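Tonstead Community Forum
Data Collection > Wrist View Guidelines
Topic: Minimum focus for accepted grasp examples

asampaio (Moderator)
Posted Dec 9, 2019

Members contributing to the soft-object set are asked to comment on the proposed focus rule before it is adopted. The set now holds 3,012 examples. Under the proposal, any example in which the object's edges are not sharp in the wrist view would be removed before training.

Please address the rule itself. Questions about upload accounts belong in the Plornik section.

Amândio Sampaio

bchae_lab

Our group does not support the proposal as written. The wrist view is softest at close range, and close range is where the grasp is decided. A still from one of our examples is attached. The yellow block, most likely foam, lies between the two fingers, and its color stands well apart from the blue behind it. Nothing in the view is sharp. We would nevertheless keep the example, as the position of the block relative to both fingers can be read without difficulty. 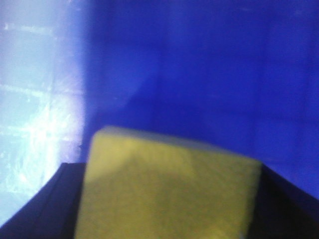

Reply 2
wako_ops

I must respectfully disagree with the previous poster. Position can be read, but the pores of the material have blurred into patches, and the lower part of the block is outside the view. A system trained on many such examples may learn to grasp by color alone. There is also strong glare on the left side. Our site rejects examples of this kind and records them again under better light.

Reply 3
bchae_lab

The glare is a fair point and we will review our lighting. On the matter of color, the remedy is a wider choice of objects and backgrounds. Removing soft views would leave the system with very little to learn from in the last part of the approach, and it will meet the same blur when it is in use.

Bit-na Chae

Reply 4
badness

Has either site trained with and without these examples? We held back 500 for a comparison in May but never completed it. I would not wish to vote on the basis of stills.

Reply 5
asampaio (Moderator)

The question is a reasonable one. The rule is suspended until a comparison has been made. Until then, contributors should mark soft views with the "low focus" tag - they should not delete them. Wako and Ms. Chae's group are each asked to name one person to agree on the test objects.

Reply 6
wako_ops

Agreed, provided that glare is given a separate tag.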